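Cahier d'atelier, lutherie
14 août 2026

Reprise des essais de collage à chaud. Objet : comparer la tenue de trois lots de colle d'os sur épicéa et sur érable, même préparation, même serrage. Les essais de juin ne sont pas exploitables, l'humidité de l'atelier n'avait pas été relevée et deux éprouvettes portaient le même numéro.

Lots :
A, perles, fournisseur Dorero, sac entamé en juin.
B, perles, Dorero, sac neuf.
C, plaques concassées, Urnosden, livrées sans fiche. Couleur plus foncée, odeur plus forte à la chauffe.

Préparation. Une part de colle pour deux parts d'eau en masse, eau déminéralisée, trempage à froid la nuit entière. Les plaques de C demandent davantage : au matin il restait des noyaux durs. J'ai prolongé de trois heures, puis passé au tamis. À noter pour la suite, concasser plus fin avant pesée.

Chauffe au bain-marie, consigne 60 °C. Le thermostat du pot dérive. Lecture au thermomètre de contrôle : 64 puis 58, cycle lent. J'ai déplacé la sonde du bord vers le centre du bain et l'écart est tombé à deux degrés. Ne pas dépasser 65, on perd en force de gel et ça ne se rattrape pas.

Viscosité estimée à la coulée, faute de mieux. A et B identiques à l'œil, filet continu qui casse en gouttes vers la fin. C plus épais, corrigé avec un peu d'eau chaude, quantité non pesée (erreur, à refaire proprement).

Éprouvettes. Joints de fil, surfaces dressées au rabot, pas de ponçage. Longueur 400 mm, largeur de joint 10 mm. Bois préchauffé à la lampe avant encollage. Sum-yee Lui propose de préchauffer aussi les cales de serrage, je l'ai fait sur la deuxième moitié de la série. Différence nette au moment de la mise en place : on dispose de quelques secondes de plus avant la prise en gel. Sans préchauffe des cales, l'érable refroidit trop vite le long des bords et le joint reste épais. À adopter d'office.

Serrage : quatre serre-joints à came par éprouvette, plus une cale longue en hêtre pour répartir. Le trop-plein sort régulier sur toute la longueur avec B. Avec A, un manque à l'extrémité de deux pièces, imputable à l'encollage plutôt qu'à la colle. Nettoyage du bourrelet au gel, lame de plastique, sans eau.

Temps sous presse : une nuit. Temps avant rupture : trois jours au minimum, pièces sur chant, espacées.

Rupture, méthode du ciseau et du levier. Je sais que ce n'est pas une mesure. La machine de Thorlacius n'est pas disponible avant la fin du mois et je préfère avoir un premier tri. Critère retenu : part de la surface rompue dans le bois, estimée à la grille transparente.

Résultats sur la première moitié, collée plus tôt dans la semaine :
A, épicéa : rupture presque entièrement dans le bois.
A, érable : rupture mixte, colle brillante visible par plages.
B, épicéa : comme A.
B, érable : meilleur que A, quelques plages brillantes en bout.
C, épicéa : correct.
C, érable : mauvais. Joint épais, décollement franc sur une pièce.

Je ne conclus pas sur C tant que la dilution n'a pas été pesée. Le défaut sur érable peut venir de l'eau ajoutée aussi bien que de la matière.

Pesées. Balance vérifiée à la masse étalon avant la série. La cuve pleine donne 518 g, contenant compris. Après quatre heures de chauffe, couvercle posé, la perte se voit déjà sur le niveau. Compenser à l'eau chaude toutes les heures et repeser chaque fois. J'ajoute une colonne à la feuille de suivi.

Conservation. Le reste de B est mis au froid en cubes, sac daté. Le reste de A est jeté, une peau s'était formée et l'odeur devenait douteuse. Le sac de C retourne en boîte étanche. 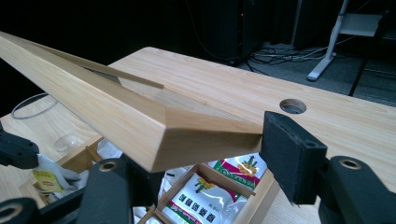 Stock de bois. Il reste assez d'épicéa pour deux séries complètes. L'érable vient d'une planche unique et il faut la réserver aux essais comparatifs, sans quoi on mélangera l'effet de la colle et celui du bois. Marquer les chutes au crayon côté aubier avant débit. Commande à passer chez le marchand d'Usville pour une planche voisine dans la même bille, s'il en a encore.

Question ouverte de Sum-yee : faut-il encoller les deux faces ? J'encolle une face sur l'épicéa et deux sur l'érable, par habitude. Rien dans le cahier ne justifie cette différence. Prévoir quatre éprouvettes de plus en érable, deux par méthode, même lot B, cales préchauffées dans tous les cas.

Autre point, l'humidité. Hygromètre à 52 % le matin, 61 % en fin de journée, porte du fond ouverte. Trop d'écart pour comparer des pièces collées à des heures différentes. Coller désormais toute une série dans la même demi-journée, porte fermée, et noter la valeur au début et à la fin.

À faire :
Refaire C avec eau pesée.
Repérer la position de la sonde dans le bain (trait de peinture sur le support).
Réaffûter le fer de la varlope, légère brèche côté gauche qui laisse un filet sur le chant.
Demander à Urnosden la force de gel du lot et la date de fabrication.
Rompre la deuxième moitié, même opérateur, même grille.
Réserver un créneau sur la machine de Thorlacius, prévoir le gabarit de fixation avant.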